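## Keeping a stirrer bench tidy

A few habits I've picked up over the years, and do borrow whichever ones suit you!
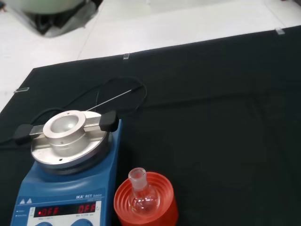 Wiping down is the job I always put off until last, and I've learned to check the display before my cloth goes anywhere near the block. On the IKA both readouts say OFF, but I still give the metal a good 5 minutes more (an aluminum block can hold its heat long after you've forgotten it). A dark mat underneath is kind to the worktop, though a black cable does vanish against it, so feel for the loop before you lift anything.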